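Lemorton Cell: Setup and Upkeep Notes

Version notes: revised in September. Maintained by Lilibeth Salazar, Wistuvgate Automation Group.

1. Scope

This file accompanies the Lemorton bin-handling cell and covers the gripper, the wrist camera and the work area. It does not cover the Banderum scheduling software, which has its own README. The release contains 442 wrist-camera clips, of which 379 passed review. Clips that failed review are kept in the folder "held" and should not be used for calibration.

2. Before power-on

Walk the floor line and confirm that the cell is clear of people. Check the finger bolts for play and wipe the pads with a dry cloth. Open the wrist camera view and confirm that both fingers are visible at the lower edge.

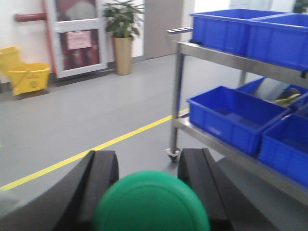
Wrist view with a two-shelf cart and the yellow floor line.

3. Travel check

Run the arm past the storage racks at reduced speed with the fingers empty. Blur in the background is acceptable during travel. Blur on the fingers indicates a loose camera mount, and the run must be stopped.

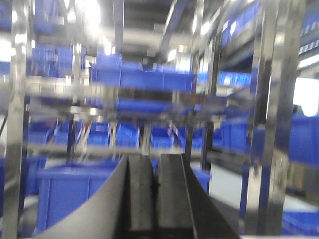
4. Table reference

Load the Buthelezi table profile and bring the arm to its reference position. Hold for 30 seconds before saving.

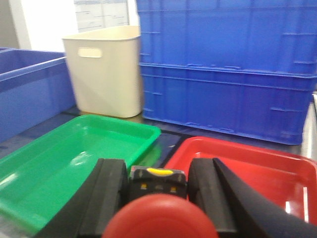 The table profile stores the position of each container and must be saved again whenever one is moved. Trays are registered first, and both must be empty. The green tray belongs to the left of the gripper and the red tray to the right, with the gripper over the gap between them. Enter the cream bin and the blue crates after the trays.

5. Side clearance

Clearance is checked at low speed after any change to the table or the guarding. Record the result in the cell log under code 56.

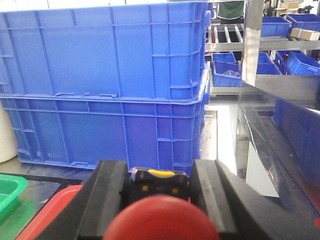

Panel cleaning is part of the same check. Use a soft cloth and water only; solvents are not permitted on acrylic. Streaks and smudges such as those on the transparent panel to the right of the crates should be removed before new clips are recorded, as reflections of the blue crates can confuse the edge finder.

6. Known issues

The profile does not restore camera exposure after a restart. Set it by hand. Worn pads are replaced in pairs.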